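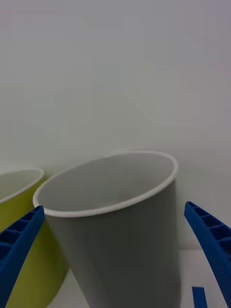
Ein grauer Becher mit weißem Rand, links daneben ein gelbgrüner.

Warum klingt es im Becher wie am Meer?

Von Marjan Nikzad

Halt dir mal einen leeren Becher ans Ohr. Nicht fest draufdrücken, nur locker davorhalten. Hörst du das? Es rauscht! Fast so wie bei einer großen Muschel, die man aus dem Urlaub mitbringt. Viele Leute sagen dann: »Das ist das Meer!« Aber in deiner Küche gibt es kein Meer, und in der Muschel übrigens auch nicht. Was rauscht da also?

Um dich herum ist es nie ganz still

Setz dich einmal ganz ruhig hin und mach die Augen zu. Vielleicht brummt der Kühlschrank. Draußen fährt ein Auto vorbei, im Treppenhaus geht eine Tür, irgendwo bewegt der Wind ein paar Blätter. Die meisten dieser Geräusche sind so leise, dass du sie gar nicht bemerkst. Dein Gehirn sortiert sie einfach aus, sonst hättest du ja den ganzen Tag viel zu viel zu tun.

Alle diese Geräusche sind winzige Bewegungen der Luft. Die Luft wird ein bisschen zusammengedrückt und wieder auseinandergezogen, immer hin und her. Das nennt man Schallwellen. Kommen sie in deinem Ohr an, wackelt dort eine dünne Haut mit, das Trommelfell. Und schon hörst du etwas!

Der Becher sucht sich Töne aus

Jetzt wird es richtig spannend. In einem Becher steckt nämlich Luft, auch wenn er leer aussieht. Diese Luft kann schwingen, und manche Töne mag sie besonders gern. Kommt so ein Ton von draußen herein, schwingt die Luft im Becher kräftig mit und der Ton wird lauter. Andere Töne bleiben leise. Fachleute nennen das Resonanz. Aus dem Durcheinander der Geräusche wird so ein gleichmäßiges Rauschen, und das erinnert uns eben an Wellen am Strand.

Wie schnell die Luft schwingt, gibt man in Hertz an. Bei 50 Hertz schwingt sie 50-mal in einer einzigen Sekunde hin und her, das ist ein ganz tiefes Brummen. Bei 200 Hertz ist der Ton schon deutlich höher. Und wenn du oben über eine Flasche pustest, hörst du ihren Lieblingston sogar ganz allein: Huuuuh!

Ist es vielleicht das Blut?

Manche erzählen, man höre in der Muschel das eigene Blut rauschen. Das klingt toll und ein bisschen gruselig, stimmt aber nicht. Nach dem Rennen fließt dein Blut viel schneller, das Rauschen müsste dann also lauter werden. Probier es aus: 30 Sekunden auf der Stelle hüpfen, kurz verschnaufen, Becher ans Ohr. Na?

Zum Selberforschen

Du brauchst einen kleinen Becher, einen großen Becher und ein leeres Glas.

Halte erst den kleinen und dann den großen Becher ans Ohr. Welcher rauscht tiefer?
Kippe den Becher ein wenig, sodass der Spalt am Ohr größer wird. Wie verändert sich das Geräusch?
Geh damit ins leiseste Zimmer der Wohnung und danach ans offene Fenster.
Forme zum Schluss aus deiner Hand eine Schale und leg sie ums Ohr. Auch das rauscht!

Schreib dir auf, was du gehört hast, oder mal es als Wellenlinie: eng gezackt für hohe Töne, weit geschwungen für tiefe.

Wörter zum Merken

Schallwelle: eine Schwingung, die durch die Luft wandert
Trommelfell: die dünne Haut im Ohr, die mitschwingt
Resonanz: wenn etwas bei einem bestimmten Ton besonders stark mitschwingt
Hertz: so viele Schwingungen gibt es in einer Sekunde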